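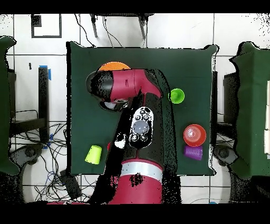 Figure 2. Activity table with green cloth, cups and orange disc.

Section 4. Setting Up the Cup Activity Table

This section applies to the Kultik cup set when used on a Stallix square table with a fitted cloth. Read the whole section before setting out the first table. For table assembly, see Section 2. For storage and replacement parts, see Section 7.

4.1 Before You Begin

Confirm that the following items are on hand for each table:

One Stallix square table, assembled and standing on its own base
One dark green cloth, Bravico standard size
One Kultik cup set, with activity card
One flat disc

Cups are supplied in several colors. The set may be used with any mixture of colors, provided that every color named on the activity card is on the table.

4.2 Placing the Table

1. Choose a level, hard floor. Tile is suitable. Do not place the table across the edge of a rug or mat.

2. Set the table in position and press down on each corner in turn. If a corner dips, adjust the foot beneath it as described in Section 2.

3. Where several tables are used in one room, leave enough space for a person to pass between them without brushing the cloths.

4. Route power cords and adapters along the floor, away from the walking path. Do not run a cord over the tabletop or under the cloth.

CAUTION: Loose wiring on the floor is a tripping hazard. Gather and secure all cords before participants enter the room.

4.3 Fitting the Cloth

1. Shake out the cloth away from the table and check both sides for crumbs, staples and tape.

2. Lay the cloth over the table and center it.

3. Smooth the surface with the flat of the hand, working from the middle to the edges. A fold will tip a standing cup and will cause a cup on its side to roll toward the low point.

4. Fasten the cloth under the table edge with the clips provided.

Note: Cloths from the earlier Michiels series are slightly thicker and may be used without clips.

4.4 Setting Out the Cups

The activity uses three cup positions. The activity card refers to them by the names given below.

Rim up: the cup stands on its base with the opening facing the ceiling. The red cup in Figure 2 is in this position.

Rim down: the cup is turned over and stands on its rim. The bright green cup in Figure 2 is in this position.

Side: the cup lies on the cloth. The purple cup and the lime-yellow cup in Figure 2 are in this position.

1. Place the disc first, flat on the cloth.

2. Set out the cups according to the activity card. Unless the card states otherwise, include at least one cup in each position.

3. Spread the cups over the table. They should not be lined up or stacked at the start of a round.

4. Check each cup lying on its side. Release it gently and wait for it to come to rest before placing the next one.

CAUTION: Do not use a cup with a cracked or chipped rim. Remove it from the set and order a replacement under part number 213.

4.5 Between Rounds

1. Return all cups and the disc to the positions shown on the next card.

2. Retrieve any item that has fallen to the floor and wipe it before returning it to the table.

3. Smooth the cloth again if it has shifted.

4.6 Cleaning

Wash cups and discs by hand in warm water with mild soap and dry them fully before storage. Brush the cloth after each session. Machine wash the cloth separately on a cool cycle and hang it to dry. Do not iron.

A cloth that no longer lies flat after washing should be replaced. Order under part number 17.

Section revised 2022-08-05. Replaces the July edition.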